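4.2 Recording a demonstration by remote control 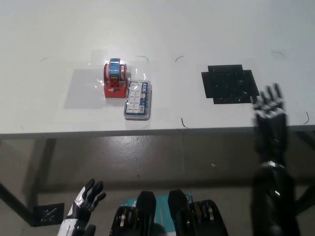 Hjørdis Moen asks that new operators read step 3 twice, as most of the takes she rejects have a start position that drifted between recordings.

1. Clear the table of anything not used in the task. Leave the marker lines and the taped film in place.

2. Set the tape dispenser and the blister package on the film, to the left of the black cross-shaped target.

3. Check both objects against the placement guides. Vary the start position only if the task sheet calls for it.

4. Bring both hands to the ready pose — fingers open, clear of the objects.

5. Press Record and wait for the tone. Hold still for 16 frames, then begin.

6. Move one object at a time. Release it fully before withdrawing the hand.

7. Return to the ready pose and press Stop. A take longer than 30 seconds is discarded by the Grastus recorder.

Note: Clear film reflects overhead light. If the preview shows glare over the target, dim the nearest lamp and restart the take.

CAUTION: Do not reach over the table while remote control is active. Press Pause and wait for the amber light before resetting objects by hand.

A full set is 400 accepted takes. Rejected takes keep their numbers; do not reuse them. For camera alignment, see 4.3.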